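The job at Timatside paid by the hour and not by the episode, and Mahsa Parsa had taken it for that reason. At the last place they paid by the episode, and people got fast and sloppy.

An episode began when she pressed the pedal and ended when she pressed it again. In between she moved the arm with a handle clamped to the desk. The block went from one place on the mat to another. Then she wrote a line in the log and did it over. By lunch she was on 239.

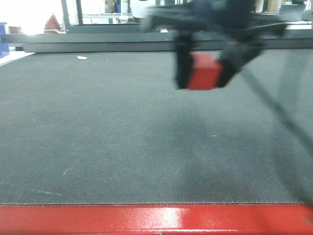
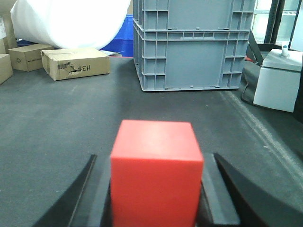
Too clean, Heydari said over the headset. He was in the Skorngate office, two hours away, and he went through the episodes as they came in. He had listened to her all week without saying much, and now he had an opinion. Every grasp was the same grasp. She came down over the middle of the block, closed, lifted. If the model only saw that, it would only know that, and the first time it landed a little to one side it would have no idea what to do.

"You told me to be consistent," Mahsa said.

He said he had told her to be consistent about the log.

She took her foot off the pedal. "So you want me to miss."

He wanted her to almost miss. Come in a little wide, see that she was wide, and fix it. The fixing was the part he needed. He had 4 people sending him episodes and all of them were good at it by now, and he couldn't use people who were good at it. He asked her for 24 more before she went home, which would bring her to 263, and he asked her not to plan them.

It was harder than she expected. She came in wide on purpose for 240, and when she played it back it looked like somebody pretending to drop a plate. The arm went wide, waited, and went back to the middle as if it had known all along. She marked it bad. She marked 241 bad too. Bad ones still counted toward the total, which was a rule from before her time.

On 242 she tried looking at the wall screen with the sound of the fans in her ears and not thinking about it, and that was worse.

Around three she switched the handle to her left hand. She had not used her left hand for anything but holding bread while she cut it. The arm drifted. It came down on a corner of the block and pushed it sideways, and she said a word in Farsi and chased it. She got one finger past the edge, backed off, turned the wrist, and closed on it. When she put it down again her shoulder hurt.

The headset was quiet for a while.

That one, Heydari said. What did you do?

"Nothing. I was trying to get it right."

He asked if she could do it again. She said she didn't think so, but she could keep using the left hand until it learned. He worked that out for himself and laughed, and told her she had maybe a day and a half.

She did 9 more before her break. In the last two she could already feel the hand getting better. She wrote that in the log, in the column for notes, where most people put nothing. Then she went out to call her sister in Bikbridge, and held the phone on the wrong side.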